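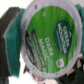 Nuslow is looking for a part-time pantry attendant for the staff coffee rooms at our Skollville office. The job is keeping the coffee stations stocked, clean and in order through the working day. Most of what people drink comes out of single-serve pods, Green Mountain Dark Magic with the green foil lid among them, and the person we hire will keep the pods sorted by kind and put out new ones before the morning break. You will check lids for dents and tears as you go and set aside any that are damaged.

The position is 15 hours a week, 5 mornings, with an early start. You would look after the coffee rooms on two floors and report to Selvaraj Rathnayake, who runs office services for the building.

What you will do:
Restock pods, cups, stirrers, sugar and tea
Empty and rinse drip trays and refill water tanks
Wipe down counters, machines and cabinet fronts
Swap used towels for clean ones
Break down cartons and take them to the recycling room
Keep the stock sheet up to date and tell us when something is running low

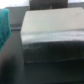
Deliveries come from our supplier, Grolonard, twice a week. You will check each delivery against the order slip, sign for it and put it away the same morning. We go through 2000 pods in a normal month -- more in winter -- so the older stock has to be moved to the front every time. Full cartons can be heavy, and there is a cart.

What we ask for:
You can be on your feet for a three-hour shift
You can lift a full carton to counter height
You can read a delivery slip and do simple counts
You are on time

Experience in a kitchen, cafe or stockroom is useful but not required. We will train you during your first week. Cleaning supplies, gloves and an apron are provided. Parking is free in the lot behind the Bhuiyan building.

To apply, send a short letter and the name of one reference to Selvaraj Rathnayake, Office Services, Nuslow, Skollville. Please put job number 963 on the letter. Applications are open until October 3, 2023. Interviews will be held at the office and take half an hour.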